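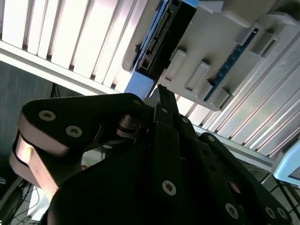

Home Guides Backup Contact
Print | E-mail | 55 shares

4. Setting the Larkby backup schedule

Larkby copies files from a desktop computer to a second disk on a fixed schedule. Complete Section 3 (Installing) before you begin.

1. Sign in with an administrator account and open Larkby.
2. Select Schedule, then New.
3. Choose the folders to copy. A single job can hold up to 300 folders.
4. Choose the target disk. Its contents are erased at the first run.

CAUTION: Do not select the system disk as the target. Larkby shows a warning but does not block the choice.

5. Set the start time. Pick an hour when the computer is on and little used – a missed job is not repeated until the next day.

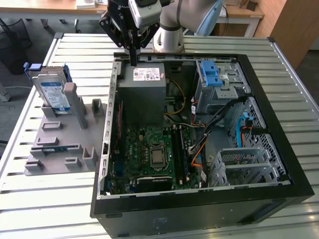
Nathalie Caron: Step 5 needs a line about sleep mode. Mine skipped every night until I turned it off in the power settings.

Note: Sleep mode has been added to the checks in 4.2. Revised 07/05/2023.

4.1 Keeping older versions

By default Larkby keeps 200 versions of each file. To change this, open Schedule, select the job, and enter a new limit under Versions. A lower limit takes effect at the next run, and older versions are then deleted.

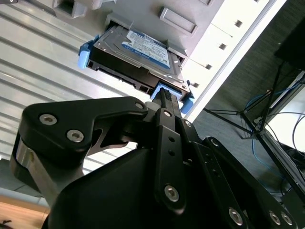
Reading time: 2 min

4.2 If a job does not run

1. Check that sleep mode is off.
2. Confirm that the target disk appears in the disk list.
3. Open the log and find the last entry. Code 1887 means the target is full.
4. Shut down and unplug the computer before checking any cable inside the case.
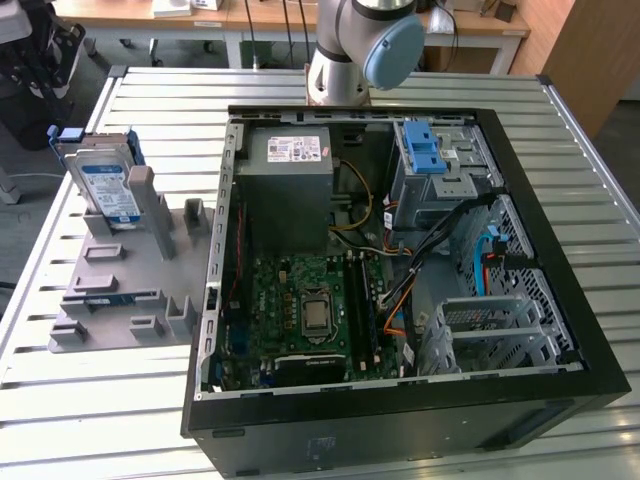

5. Start the computer again and select Run Now. Leave Larkby open until the log shows Complete.
6. If the same code returns, save the log and attach it to a support request – see Section 7.

Previous Next Back to top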